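Let the Students Do the Dull Part

Irina Ursu
24 Nov 2020

The robotics class at Lirkmont has one arm, one bench and a term and a half to produce something that works. For the past two years I have run the project half of that class, and every fall the same argument comes back. It is about how much of the tedious work the students should have to do themselves.

My view is that they should do nearly all of it. I held the opposite view when I started, so I will try to be fair to it.

The project is parcel handling. The arm picks up a small parcel, turns it so the shipping label is on top, and sets it down at a station where the label can be read. That is the whole task. Parents who come in February for the open evening are usually let down when they hear this. They have seen robots that dance. Ours turns a box over and puts it down, and some evenings it doesn't do that.

I chose parcels because everyone knows what a correct result looks like. The label faces up or it doesn't. There is no room for a group to stand in front of the class and explain that their robot did well in a general sense. The year before I took over, the project was open-ended, and the reports were full of words like "promising." I read all of them. I could not tell from a single one whether the thing had worked.

The dull part I mean is everything before the code. Placing the station and measuring where it sits. Marking the bench so it can be put back after someone bumps it. Writing down the starting position of every parcel. Running the same pick over and over and recording what happened each time, including the times when the person at the bench already knows why it failed and would like to leave that one out.

The case against making students do this is a reasonable one. Class time is short. A student who spends three sessions moving a station back and forth by the width of a finger has three fewer sessions to learn how the motion is planned, or how the label is found. A colleague put it to me this way – we don't ask people in a programming class to solder the keyboard. If the teacher can prepare the bench in advance, the students can begin with the interesting material.

In my first year I did exactly that. I came in early and set everything up. I taped the positions, checked the reach, and handed each group a bench that was ready. They wrote their programs and most of them ran on the first afternoon. Then I went out of town for a few days, somebody moved the station to clean under it, and not one group could get a parcel down where it belonged. They rewrote their code. One group rewrote it from the beginning. Not one student thought to check where the station was, and I can't blame them for that. As far as they knew, the station was simply part of the room. 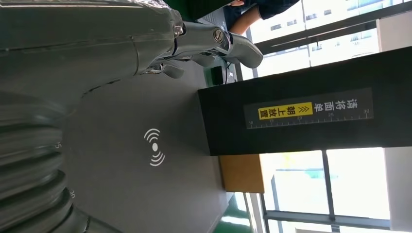
Does a student need to be good at programming to get something out of a class like this?

A student can start with very little programming and still do some of the most useful work in the room, provided they measure carefully and keep an honest record. The programming comes along once they have a reason for it.

I have seen this enough times to be confident in it. The Jitaru group last year, named after the street two of them live on, had one strong programmer and three students who had barely written a line. For the first month the strong programmer did all the talking. Then the group hit a problem where the arm would release a parcel slightly too high, so that it landed turned to one side. The programmer was sure it was a timing error and spent a week on it. One of the other three had kept the log, and she noticed that it only happened with parcels from one particular bag. Those parcels were a little thinner than the rest. She had been writing down the thickness because the sheet had a column for it. The fix took ten minutes.

I don't tell this story to run down the programmer, who was a good student and took it well. The log found the problem and the log was boring to keep. If I had kept it for them, I would have found it, and they would have learned that the teacher finds things.

There is also the matter of what happens when the numbers go in the report. I require each group to do 100 trials at the end of the term and to report all of them. Last year the best group got 87 right. They were unhappy about it. They had been telling their friends it worked every time, and they believed it, since it had worked every time they were paying attention. Writing down the other 13 was a shock. Their report was the best I received, because the section on failures was longer than the section on successes and each failure had a cause or an admission that they didn't know the cause.

A group called Romen got 50 and also wrote a good report. I gave them a good grade, and I heard about it from another group that had done better. I think the grade was right. Half of the Romen failures came from the same parcel shape, and they said so plainly and showed what they had tried. The group that complained had run its trials with three parcels it knew the arm liked. Nothing in my rules prevented that at the time. Something in my rules prevents it now.

I should say what I don't believe. I don't believe that dull work builds character. Plenty of dull work is only dull, and schools hand out a great deal of it. If I asked students to copy the log out by hand at the end of each week I would be wasting their time. The test I use is whether a mistake in the work would show up later in the result. A station put down a little crooked shows up. A column left blank shows up, though sometimes a month late. Copying a clean sheet does not.

I also don't believe in withholding help for its own sake. When the controller stops responding I fix it, and I don't make a lesson out of it. Safety is mine as well. I show them where to stand and when to keep their hands back, and I am not interested in anyone discovering those rules through experience.

The harder question is money and time on the arm. We have one. Tultard, the company that sold us the bench and still services it, would like us to have more of everything, and their salesman has suggested a package that comes with the station positions already stored and a set of finished exercises. He showed it to me last February. It was well made. Every exercise ran. I asked what a student would do if one of them didn't run, and he said they could reload it.

That package would let me put twice as many students through the class, and I understand why the school is tempted. More students have asked for a place than we can take, and turning them away is the worst part of my job. I have thought about it more than I expected to. But I keep coming back to the week I was out of town. I had given those groups a finished bench, and they could run it as long as nothing changed. A warehouse, a lab, a kitchen, any place where a person might have to work near one of these machines, changes all day long. People move things to clean under them.

What I have proposed instead is smaller. Groups that are waiting for the arm would do the measuring and logging for groups that are using it, and then trade. It means that your record has to be clear enough for someone else to use, which most of them are not used to. We tried it for a short stretch this fall. There were complaints about handwriting, and some groups plainly trusted their own numbers more than anyone else's and measured everything again. I let them. A few found differences, and then they had to talk to each other about how the measuring was done – from which edge, and with the parcel held or left alone.

Those conversations were slow, and I had to stop myself from settling them. No code was written that afternoon. When I looked at the logs the following week, three groups had added a line at the top of the sheet saying which edge they measured from. I had not asked for it. The form will have that line printed on it next term, and I have gone back and forth on whether printing it is a mistake.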